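Search notebook Search in: All entries This entry

Ring shop notebook, bay 2
August 6, 2020
Entry by: S. Engebretsen

Ring build for the Oltura taping, ring no. 3 (Strömberg frame). Second day on this ring. Subject: rope tension, turnbuckle wear, canvas slack, bump noise.

Frame squared before padding went on. Diagonals match after shimming the northeast post. The old shim was split, replaced it and threw it out. Center spring left at the setting Aurelio used in November. He wants it one turn softer for the women's tag match. I would keep it where it is until we have heard it with the boards screwed down.

Rope tension, gauge at midspan, hard camera side, readings in the gauge's own units:

top 510
middle 510, after two corrections
bottom 231, slack on purpose, see below

Bottom rope is low because the southwest turnbuckle is slipping. Thread is worn on the eye end. It holds for a few runs and then backs off. Do not tighten past 231 on that side until the part is changed. Merkley has the replacement eye bolts, ordered five so there is one for each post and a spare.
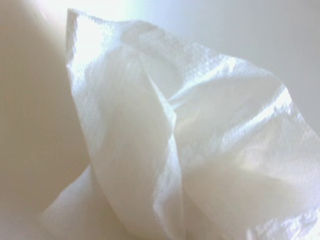

White tissue, embossed dot pattern.

Rope wrap: the tape on the top rope has gone gummy near both camera-side corners. Pulled it back to bare cable for an arm's length, cleaned the cable, rewrapped with the overlap running away from the corner. The overlap had been going toward the corner, and that edge lifts every time somebody leans there waiting for a tag. Other two ropes still have the old direction. Leave them unless they lift.

Canvas: laced from the middle of each side outward. Slack is fine everywhere except one soft patch by the announce side, where the foam sheets meet badly. Swapped the two sheets end for end and it improved. Not gone. If the referee trips there in rehearsal, mark the spot with chalk on the apron and I will lift that side again.

Bump noise: no audience for this taping, so the boards will be heard on air much more than usual. Aurelio dropped flat back bumps at center and at each corner while I listened at the Senum desk. Center is a clean single hit. Northwest corner gives a second knock, lower, which I take to be a board lifting off the crossbeam. Felt strip on that beam, tried again, second knock fainter. The under-ring mic should come down in level before anyone adds more felt. Too much and the ring goes dead, and the slams look fake.

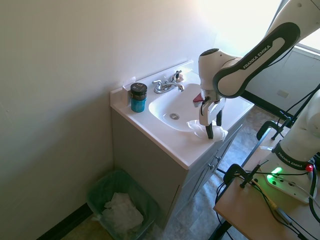 Sink counter with paper towel.

Corner pads: three good, one with a torn tie. Tie restitched, double row. Check after the first match.

Open:
- eye bolt, southwest, bottom rope
- soft patch, announce side
- decide on center spring (A. Ortuño and me, before rehearsal)
- new roll of rope tape, white, the black shows every rewrap

A.O. added: Spring stays. I ran the ropes after the rewrap, top feels right, middle slightly hard on the ribs. Would take the middle down a touch if the tall guys are on the card.

S.E.: Middle stays at 510 until we see the card.

3 comments 0 shares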